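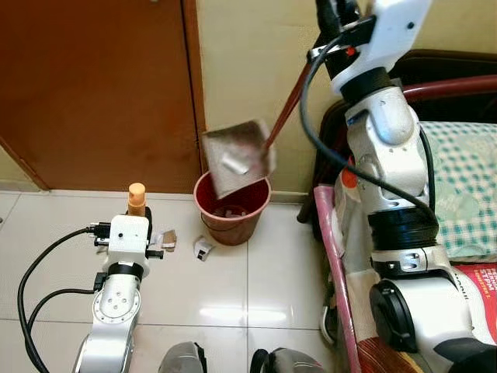 The dustpan over the red bucket, with a scrap or two still on the tiles.

I own a vacuum. I'd like that on the record before I spend a whole page on a dustpan. It lives in the hall closet behind the coats, it weighs as much as a toddler, and I get it out on Friday if I'm feeling strong. Every other day of the week the floor gets the broom, the pan and the bucket, and I have become a person with opinions about all three.

It started in April, when I was finishing a sewing job on the kitchen table (ten cushion covers, never again) and there was paper everywhere. Pattern bits, receipts, those little folded instruction slips that come with zippers. My friend Ximeng Zhong stopped by, watched me chase one receipt across the tiles for a good long while, and asked why I was walking every panful all the way to the trash under the sink. I didn't have an answer! So now there's a bucket on the floor by the door frame, right up against the wall, and the trash under the sink gets a visit once a day.

A bucket is a much better target than a trash can. It's low, it's wide, there's no lid to fight and no bag to slide down inside itself. You bring the pan right over the rim and tip it steep. Steeper than feels polite. A shallow tip leaves half the crumbs sitting at the back by the handle, and then you turn around and they're on your socks.

Now, the pan. I like a long handle and I like a pale color, even though pale shows every stain. I can see what's still stuck to it. Daniyal Naqvi, who ran the hardware counter in Grirnley for 15 years and sold me my first decent broom, swears by black rubber ones and thinks I'm being fussy. He also sweeps toward the door, which I was raised to believe is bad luck, so we've agreed to leave it alone.

Paper is the real pest. Crumbs behave. Paper lies flat on tile and the bristles go right over the top of it — you can make three passes and it just sits there. Crumple it first, or give up and bend down. I mostly bend down. I leave those pieces for last, after the pan is empty, and they go into the bucket by hand.

The whole thing takes me 10 minutes, and that includes the corner behind the door, where I have so far found a thimble, a Tirklow bus ticket and most of a cracker. The bucket gets a rinse on Saturday, or whenever I remember it.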